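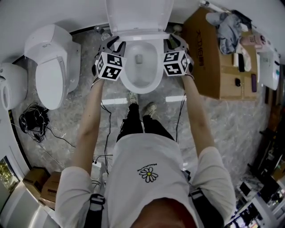 A white toilet with the lid up, seen from above. Photo: Munen

Halyna Dmytriv has spent 17 years reading complaints about the police, and she would like people to start numbering their pages.

"I get envelopes with 90 sheets in them and no order whatsoever," she says. "Page one is a parking ticket. Page two is a poem. The broken wrist is in the middle somewhere, if I'm lucky."

Dmytriv is leaving her job as chief complaints examiner for the city of Cuevas at the end of the month. The mayor's office announced it on 21 December 2011, late in the afternoon, in a notice that spelled her name two ways. She has kept a copy.

Her office sits over a tire shop on Jidar Street and has four desks. It can ask the police department for records. It can ask again. It can recommend discipline, and the chief can thank it for the recommendation. Of the 177 complaints it closed last year, the chief accepted her findings against an officer in 7.

Is that a good number? She looks at the ceiling for a while.

"It's a bigger number than the year before," she says.

She came to the work from insurance claims, where she says she learned to read slowly and to distrust any two statements that used the same adjective. In one case she still talks about, three officers each described a driver as "verbally turbulent." The driver had laryngitis and a doctor's note. The chief found the matter unproven.

"I wrote back asking what turbulent sounded like at a whisper. I never got an answer to that one."

The department has complaints of its own. The police union has called her slow, which she concedes, and hostile, which she doesn't. A case takes her office some 90 days when the records arrive and much longer when they don't. In November the union asked the council to move complaints back inside the department, where they were handled until the Flurklow report came out. The council has put off the vote.

Dmytriv won't say how she'd like it to go. She will say that under the old system the complaint form had to be collected in person, from the front desk of the station, from whoever was on duty.

"Sometimes that was the man you were complaining about. People told me he was very polite. He'd lend them a pen."

Her replacement hasn't been named. She has left a memo for whoever it is, two pages, numbered, mostly on the subject of the copier. After that she plans to sleep, and then visit her sister, who has a dispute going with the county over a fence and has been saving the paperwork.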